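Janow School to Reopen Cloakroom Wing in January

2020-10-21
By L. Adebisi

14 shares | 4 comments

The Tistby district will reopen the east wing of Janow Elementary in January, after repairs to the roof and heating pipes. The wing dates to 1923 and has been closed to classes for 22 months.

Four classrooms and the old cloakroom will come back into use. Flelura, the contractor, has replaced the pipes and is now working on the windows. The district said painting would start next month.

Students have been sharing rooms in the main building, with coats and bags kept in the hallway. Parents complained last winter that the hallway was crowded at pickup time.

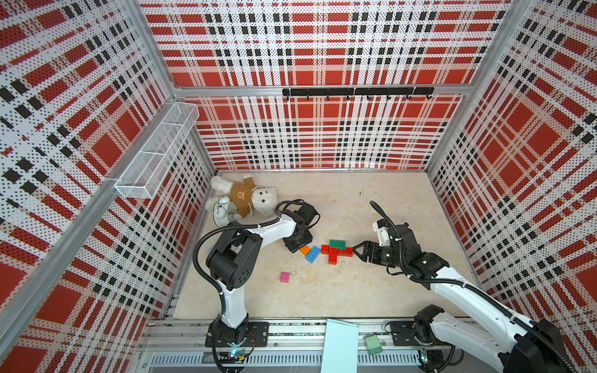

The cloakroom budget was approved separately and covers storage for 30 children. Staff asked for fittings that can be taken down and moved if class sizes change. Small hooks in a row on a rack and a wire-mesh basket hung high on the wall are the kind of thing they have in mind. Parents can send comments on the plan to the school office until the end of the month.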